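Getting texta and crayon off a pale tabletop

I've got a light-coloured table the kids treat as a colouring book, so I've had plenty of practice! Start gentle: warm water, a drop of dish soap and a soft cloth, and leave it sitting for two minutes before you wipe. Crayon usually gives up there. If it doesn't, a dab of bicarb paste rubbed in small circles will shift most of it (my neighbour Farah swears by toothpaste – same idea, mintier). Always test underneath first, and rinse well so you don't end up with a chalky film.

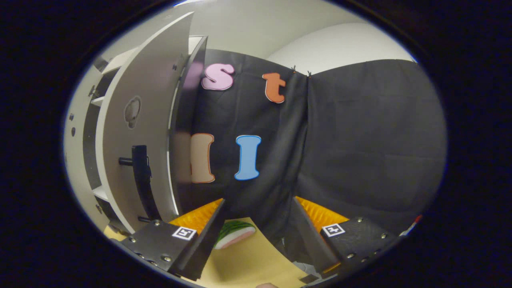
What about permanent marker? Metho on a cotton bud, dabbed on and wiped straight off, with the windows open.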